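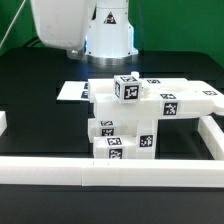
23 shares

Flat-pack without the packing? Novley firm has yet to name a price

A Novley firm says its printed plastic furniture joints will let people put a table together without screws or glue. It has said so before, in September, and there is still nothing in the shops.

Khoo, run by Melati Khoo, has been trying out the interlocking white parts as small test pieces, covered in black-and-white square tags. The full kit, called Kumus, is promised in a run of 300. 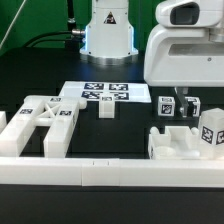
Ms Khoo said the joints had been "pushed together and pulled apart 3000 times" with no sign of wear. The firm would not share the results – they were "being written up".

Tiago Abreu, who sells furniture in Flilgate, was asked to take 500 sets and turned them down. "A small block is one thing," he said. "I want to see it with a telly on top."

No date has been set.

3 comments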